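Home | Coursework | Projects | Archive | Contact

Packing Up a Shared Room: What We Kept, What We Let Go
Project report, second term

Our group chose the Larkulico student house for this project, partly as it was close by and partly, I admit, because we were all fond of it. The residents were due to move across to the Tasalum building in April, and we wanted to find out how people decide what goes in the box and what gets left until the very last evening.

We asked each resident to keep a packing diary, and 26 of them very kindly did, some in far more detail than we had dared to hope for (one ran to 13 pages, with a whole page on socks!). We then spent a long and cheerful Saturday going through almost 100 entries, sorting them by the sort of thing packed and the time of day it was done.

Clothes and books went first nearly everywhere. Small bedside things went last, and they were the hardest to sort, being a mixture of the useful and the dearly loved. Most people packed on the bed, which saves the back but does mean the bedding can't be packed until the end, and more than one diary grumbled about that. The boxes came from Porkero and were generous in size, so the heavy things had to be shared out with care.

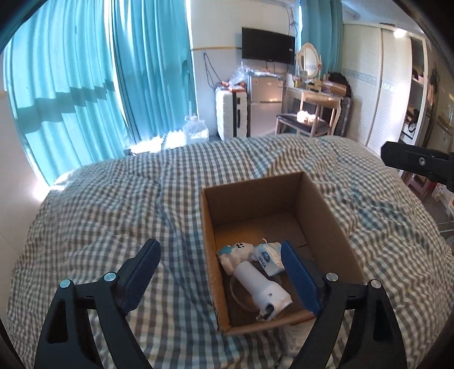 A soft toy and a pack of tissues sharing a big box, with plenty of room left over, is very much the kind of mixture the diaries described. One resident, reading our draft, wrote that she would always put the soft things in last, as they fill the gaps and stop everything else from sliding about. We have added her advice to the leaflet we are making for next year's residents.

Comments (10) | Shares (13)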